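Jimano Uter
Episode splitter for two-arm tabletop data
Version 6 | Ships with the Florkwood toy set

Overview | What's included | Requirements | Questions | Notes

If you train arms by copying people, you already know how much of every recording is waiting. The operator lines up, backs off, lines up again, wanders over to the wrong strawberry, and then does one lovely quick grab that you'd like your policy to learn. Uter is our tool for finding that grab. It takes a long, messy recording of somebody putting toys in a bowl and splits it into short stretches, one toy per stretch, with the start and end placed where the fingers say they should be and not where somebody hit a key.

I've been working on the splitter with Şükran Akgül, who came up with the method, and this page is partly a sales page and partly me telling you what we found (she reads it over and takes out my exclamation marks, though I got a few past her).

How it cuts

Uter reads two things: how far open the fingers are, and what the wrist camera sees between and just past them. Finger opening alone gets you most of the way. The trouble is that people fiddle. They close on nothing, open again, shift a little and have another go, and a splitter that trusts only the fingers will hand you three grabs where there was one. So Uter also checks whether the thing near the fingertips has become steady in the wrist view. A toy that's held stays put in that view while the table slides past behind it. A toy that's been missed slides along with the table. That one check is the heart of the whole method, and it runs happily on small blurry wrist frames!

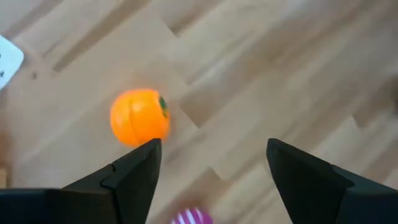
We went back and forth on how early a stretch should start. Cut too close to the grab and the policy never learns to come over and line up. Cut too early and you get the tail of whatever the operator was doing before. What works best for us is to start at the last moment the arm changed its mind, meaning the last real turn in the path of the fingertips before they close. Şükran calls this the turn point, and it's a setting you can move. I'd leave it alone for your first run.

The other end is easier. A stretch ends once the fingers open and the toy drops out of step with the hand. If the toy lands somewhere other than the bowl, the stretch gets kept but marked as a miss, and you decide what to do with it. Please don't just throw the misses away — more on that further down.

Two arms on one table

This is where the older splitter we used drove me up the wall. It cut both arms at the same time, so a perfectly good grab on the right would be chopped in half by something the left arm was up to. Uter gives each arm its own timeline and only ties them together when both sets of fingers are near the same object. You can have one arm's stretch running straight through three of the other's, and the loader that comes with it knows how to deal with that.

Each wrist view also sees the other arm from time to time, and for a while that confused the steadiness check badly. Now the other arm's position gets used to mask it out before anything is compared. 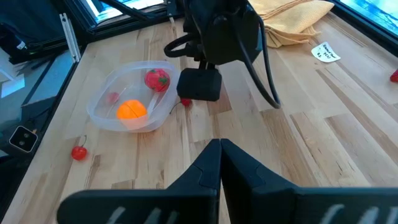 Fingers in the foreground, the other arm over the wood. Orange, strawberry and a cherry in the clear container, another cherry just beyond its right side.

The result

We ran Uter over 3000 recorded episodes, all of them some version of "put the toy food in the clear container." Of those, 2596 came out with every stretch cut cleanly enough to train on with no hand fixing. The rest went into a review queue, and most of those had a camera that dropped frames halfway through, which is our own fault and I've since replaced the cables.

Then there's the pile I find the most fun. In 867 episodes the operator missed a toy and went back for it. We trained one policy with those second tries in and one with them taken out, everything else the same. The one that had seen second tries would nudge over and try again when a cherry rolled. The other one would close on air, travel to the bowl, open its empty fingers with great confidence and move on to the next toy. I don't want to oversell this, it's one bench and one kind of task. But I'd never again filter out the second tries, and Uter tags them for you so you can run the same comparison at home.
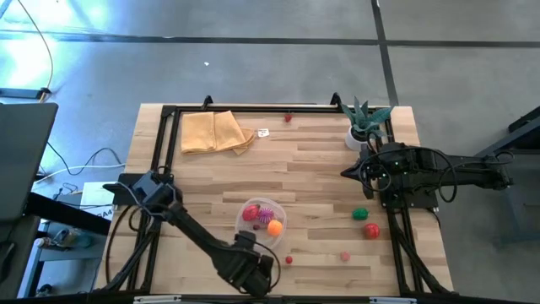

The whole bench from overhead: both arms, the clear bowl in the lower middle, pepper and tomato loose on the wood.

Clear containers are a pain, by the way. Depth cameras tend to look straight through them, and color cameras pick up shine from the rim. We kept using them anyway so the results would mean something on other people's benches. If your bowl is a solid color you'll likely have an easier time of it than we did.

What's included

Uter splitter, one license per bench
Loader for separate left and right timelines
Review viewer (side-by-side cameras, keyboard only)
Florkwood toy food set, soft and hard pieces mixed
A printed card with the default settings
Sample recordings, already split, with the cuts in a plain text file

The Florkwood set is ordinary toy food, chosen so that sizes and finishes vary. The little berries are the mean ones. If you're just starting out, leave them in the bag until your arm is good with the larger pieces.

What you'll need

One or two arms that report finger opening
A camera at each wrist
At least one fixed view of the work area for the viewer (the splitter doesn't use it, your reviewers will)
Shared timestamps across all of the above

That last line is the one people skip. Nevzat Gezer wrote the timestamp checker that comes with the installer, and it will tell you in pretty blunt language if your wrist camera is running behind your arm. Run it before you record anything. A small lag is fine and gets corrected, but a lag that drifts during the episode can't be saved, and those recordings will land in review every time.

Where you put the fixed camera is up to you. I like mine low and near the bowl so a reviewer can tell at a glance whether the fingers are over the rim or past it. An overhead view is nicer for following which toy is which. If you can manage both, do.

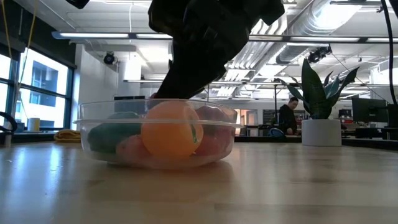 Review goes quicker than you'd expect. The viewer jumps straight to each doubtful cut, plays a second on either side, and you press one key to keep it or use the arrows to shift it. I do mine with coffee in the other hand.

Questions we get

Does it work with suction cups?
Sorry, no. The whole thing leans on finger opening.

Can I use my own toys?
Sure, or anything else you can pick up. Nothing in Uter knows what a strawberry is. Very shiny objects may need the steadiness setting loosened a notch.

Will it fit the Tokgöz wrist mount?
Yes, and there's a preset for it under Cameras. Pick your left and right mounts separately.

Do I have to redo my old recordings?
If they have wrist video and finger opening with decent timestamps, you can split them as they are. Try a small folder first and look at the review queue before you commit the lot.

What about folding cloth?
We're looking at it. Cloth never holds steady in the wrist view, so the main check doesn't carry over, and I'm not going to sell you something I haven't got working on my own bench.

Page updated 16 May 2025. Version 6 fixes the loader crash when one arm has no stretches at all in an episode. To order, or to ask for the sample recordings by themselves, use the Jimano contact form and put Uter in the subject line.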